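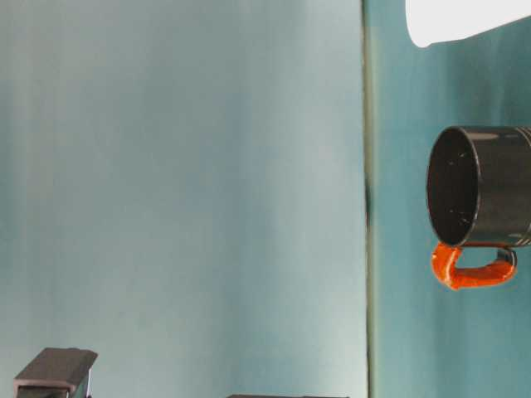 News > Workshop notes > Grippers

Home | Projects | Newsletter | Join

Last updated: 25 September 2021

Two grippers, one mug

We've finally had both grippers on the same arm in the same week, and what a good week it was! The Clavus is the slim two-finger one that several of you asked about at the open evening. The Wirnolov is the chunkier one with soft pads, and it takes about 10 minutes to bolt on if you can find the right hex key.

The test was picking up the black mug with the orange handle, 60 tries with each gripper, always going for the handle. A handle is a lovely thing to practise on (there's a loop to slip a finger through, and a curve that wants to twist the moment you lift). We also had the mug facing a different way every few tries, which kept the arm on its toes.

The Clavus dropped it 20 times, nearly all of them when the handle was turned away from the arm. Head on, it was superb, quick and tidy, and I could have watched it all afternoon. The Wirnolov was slower to close but far more forgiving, and it hung on even when the fingers went in a bit crooked. It did nudge the mug along the surface before gripping, so we've turned the closing speed down and will run that part again.

Glossy black gave the camera a hard time too. The Trenance software kept losing the rim and finding the handle straight away, so bright orange is now my favourite colour. We're going to try the same job with the Šťastný controller in November, once the new cable has come, and I'm very keen to see whether the approach gets any smoother.

If you have a mug with an odd handle, square or tiny or very thick, please bring it along. Chips are fine, but nothing you'd be sad to lose!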